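Workshop notebook, Clurkbridge office, records and filing trial
Entry 2020-04-17
Author: site engineering. Circulation: workshop, records section, facilities.

Purpose of entry

To record the present state of the filing work on the office floor, and to set down what has changed for the records section since the trial began in February. The mechanical log is kept separately and is not repeated. Colleagues at Rosau have asked for the staffing side in writing, and this entry will serve as the draft.

Scope of the task

The unit takes lever-arch binders from the low cabinets, and returns binders to them, according to the request list issued by the records section each morning. It does not open binders, sort papers or decide where a binder belongs. Those duties remain with the section. The archive on this floor stands at 2882 binders by the section's own register. The trial covers 19 cabinets.

Working near the cabinets

The cabinets are low, and retrieval was formerly done by bending or kneeling on the carpet. The records section listed this as its first complaint in last year's workplace review, ahead of lighting and noise. It was the main ground on which the trial was approved, and it should be kept in view when the results are read. A slower retrieval that spares a person's knees is, for this purpose, an acceptable retrieval.

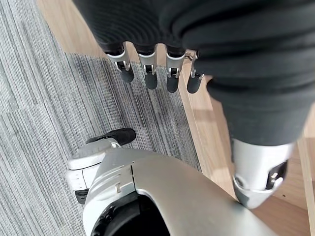
The transition between carpet and wooden floor remains on the list of open points. Facilities has been asked whether the edge can be leveled along the main route. Until an answer is received, requests that would require crossing it are to be filled by hand, and the request list has been marked accordingly. Staff should not shorten the route by moving chairs or desks. Two requests were lost this month to furniture that had been shifted overnight, and the time spent finding the cause was greater than the time the trial is meant to save.

Changes to the section's day

The request list must now be complete before work starts. Previously a binder was fetched when somebody thought of it. Several members of the section regard the new arrangement as an improvement in order; others regard it as a loss of freedom, and both views were put firmly at the meeting with Engebretsen, the contractor for the handling software. It was agreed that late requests may be filled by hand at any time without explanation. The earlier rule, under which a reason had to be entered, is withdrawn.

Labels have become a larger duty than expected. A spine label that a practiced clerk can read from habit, half peeled or overwritten in pencil, is of no use to the unit. The section has been relabeling as binders come back. This is additional work and was not included in the February estimate. I have asked that it be entered under the trial's own account — Endura, in the project register — so that it does not disappear into ordinary hours.

Binders stored flat are still a difficulty. The written procedure assumes that they stand upright, and in practice many do not. The section has asked that the procedure be changed to suit the cabinets. I support this and have passed the request to Engebretsen.

Doors are to be opened fully before a binder is lifted out or put back. A door left partly closed restricts the approach and marks the edges.

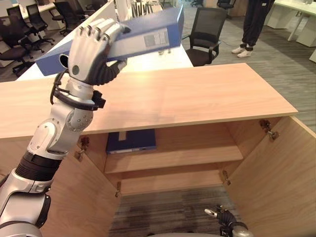
Records section, comment added to the draft: we would ask that the entry also say what became of the walking. Going to the cabinets was how most of us got up from our desks and how we heard what the other teams were doing. We are glad to be rid of the kneeling. We did not ask to be rid of the rest, and we would like some of the daily requests kept for us as a matter of course, including on days when the list is short.

The comment is accepted and stays in the text as written. I propose that one part of the list be reserved for the section each day, the size to be settled by the section itself and reviewed after a month. No change to the software is needed for this.

Open points

Floor edge on main route: with facilities, no date given.
Procedure for flat binders: with Engebretsen.
Relabeling hours: to be booked to Endura, back to the start of the trial.
Reserved requests: section to propose a figure.
Copy to Rosau once the section has read the final wording.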